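Red in Household Textiles

Red is among the oldest and best loved colors in cloth. It turns up in sweaters, blankets, scarves, table covers, flags and bedding in nearly every part of the world, and the story of how people learned to make it is one of the great adventures of everyday life. For most of history a good red was hard to get and harder to keep. Today it can be bought in any yarn shop, but it still behaves differently from other colors, and knitters, weavers and people who simply do a lot of laundry have plenty to say about it.

Early sources

The first widely used red came from madder, a scrambling plant whose roots hold the color. The roots are left in the ground for several years, then dug, dried and ground to a powder. Depending on the water, the heat and the mineral salts added to the pot, madder can give brick, coral, rust or a wonderfully deep scarlet. Heat matters most of all. If the bath gets too hot, brown tones come out and the red goes dull.

Insects gave a second family of reds. Kermes, gathered from oak trees around the Mediterranean, was prized in Europe through the Middle Ages. Cochineal, raised on prickly pear cactus in Mexico and the Andes, was far stronger, and after it reached Europe in the 1500s it soon pushed kermes aside. The color is so rich that a small spoonful of ground insects can turn a whole pot of wool a brilliant crimson!

Red at home

Wool takes red beautifully, and knitted pieces show it especially well. Each stitch has a lit side and a shaded side, so even a plain one-color fabric seems to hold several reds at once. Cotton is fussier. Before modern dyes, the bright cotton known as Turkey red called for a long string of steps with oil, alum and madder, and the dyers who mastered it guarded their methods closely.

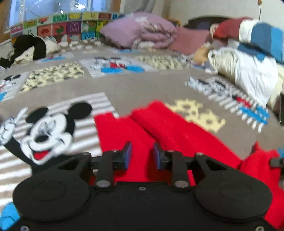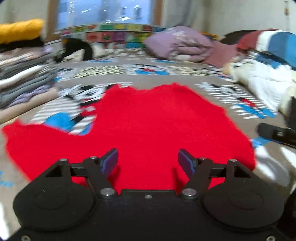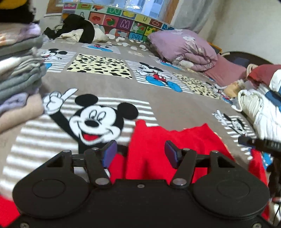
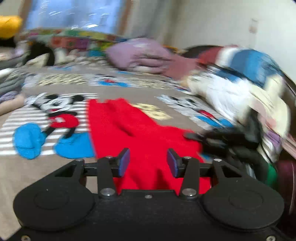
Synthetic dyes changed all of this. In 1868 two German chemists worked out how to make alizarin, the main coloring matter in madder, from coal tar. Within a few years the madder fields of France and the Netherlands had all but lost their market. Fiber-reactive dyes came along in the 1950s and made it possible to dye cotton a clear red in a bucket, a gift to home dyers everywhere.

Revival of plant dyeing

Natural red never quite went away, and lately it has been having a lovely second life. The Shirima dye garden, started by Mwangi Kashindye and Muthoni Biwott on a rented plot behind a row of greenhouses, grows 144 madder plants in raised beds. The first roots were lifted in October of the third year, and the color they gave on local wool was a warm orange-red that both growers had hoped for and neither had expected so soon.

The Grasudura sample library takes a different path. Its keeper, Qiuyue Jiang, collects small swatches of red cloth with notes on the dye, the water and the fiber. The library holds 2557 swatches at present, filed by dye source and then by shade, and visitors are welcome to take the drawers to the window and compare. Madder fills the most drawers by far. The cochineal section is smaller but tends to draw the longest visits, especially the pinks and purples made by changing the mineral salt.

Washing and fading

Red has a bad name in the laundry, and it has earned some of it. Loose dye left in the fibers after dyeing will move into the wash water and settle on anything pale. A new red item should be washed alone in cool water until the rinse runs clear. Wool should be pressed in a towel, never wrung, and dried flat.

Sunlight is the other enemy. Madder holds up very well, as the reds in many antique carpets show. Brazilwood starts out just as bright but fades quickly, and old dyers' rules in several European cities limited its use for that reason.

See also: Madder; Cochineal; Turkey red; Mordant; Colorfastness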